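Subject: Re: [oldpapers] Matching a big damask repeat in a small room
Date: 29/07/2019

Hi Obinna and everyone,

Oh, I was so pleased to see this question come up! Damask is my favorite thing to hang and I will talk about it to anyone who stands still. A couple of pictures first, then my long answer.
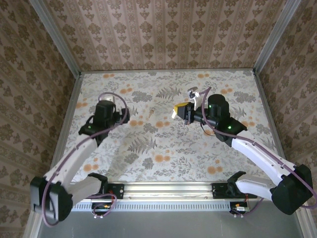
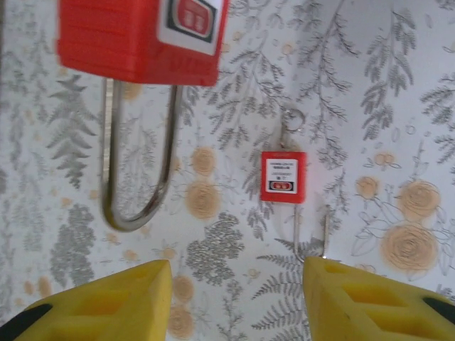

Brown damask paper and floral mat in the first, red padlocks in the second.

Obinna Bassey wrote:
> I have eight rolls of the old Boersma damask for the back
> hall in the Tamach house and I'm scared to cut into it. The
> repeat is huge and the hall is narrow, with a door at each
> end. Do I start at a corner or in the middle? Also, the
> Drisia paste people keep recommending: is it too wet for
> an older paper? I can't get more of this if I ruin it.

Start in the middle of the wall you see first when you walk in. I know the books say to start next to a door and work around, and for a small sprig pattern I'd do the same, but with damask your eye goes straight to that big medallion. If it lands off center on the main wall you'll see it every single day (ask me about my dining room). Hang a plumb line, center the medallion on it, and work out both ways. The mismatch has to go somewhere, so send it over one of your doors, where the strip is short.

Before you cut anything, unroll two of the rolls side by side on the floor and check the color in daylight. I did my stairs last May with paper from two batches, and one was a shade warmer than the other — I only caught it at the landing. I ended up using the odd batch on the far wall and it looks lovely there.

On the paste, I've used Drisia on newer papers and liked it, but I have never tried it on anything as old as yours. Please test an offcut! Paste it, fold it, give it ten minutes and see whether the ink lifts when you press it with a damp sponge. If it does, I'd switch to plain wheat paste mixed thick and put it on the wall instead of the paper. It's slower, and you get a bit less slide for matching the pattern, but the face stays clean.

One more thing about narrow halls. Lining paper, lining paper, lining paper! I paid 437 for mine, fitted, when I'd set aside 400, and I'd pay it again tomorrow. Run it sideways so the seams never fall under your good seams.

Has anyone here still got the Prekunen pattern book? I'd love to know if the Boersma damask is in there, and whether it was a straight match or a drop match. Obinna, could you measure the repeat for us?

Happy hanging,
Marit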